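Einführung in die Haushaltsökonomie
Skript zu Sitzung 6: Die Küchenarbeitsfläche als knappes Gut
Dozent: Ambros Lüthi

Wer die Lektüre zu Sitzung 5 noch vor sich hat, möge sie bis Sonntag nachholen. Ich merke es, auch wenn ich nichts sage.

Knappheit wird gern am Erdöl erklärt. Die Arbeitsplatte tut es auch. Jede freie Fläche im Haushalt zieht Dinge an, bis sie keine mehr ist; Garrido nennt das die Ablagerendite (Reader, Text 2). Der erste Brief liegt gratis, der zehnte kostet das Abendessen.

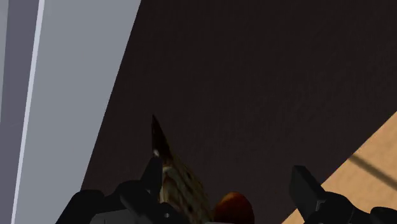
Opportunitätskosten entstehen also auch dort, wo kein Geld fliesst. Painemal hält dagegen, der Haushalt rechne gar nicht, er dulde. Beide Positionen sind prüfungsrelevant, die zweite ist kürzer.

Zu unterscheiden:
Bestand: was dort steht.
Fluss: was dazukommt, während man wegschaut.

Aufgabe: Berechnen Sie den Schattenpreis der Ablage, wenn eine grössere Küche 437 Franken mehr Miete kostet. Annahmen bitte angeben. «Mein Mitbewohner» ist keine Annahme.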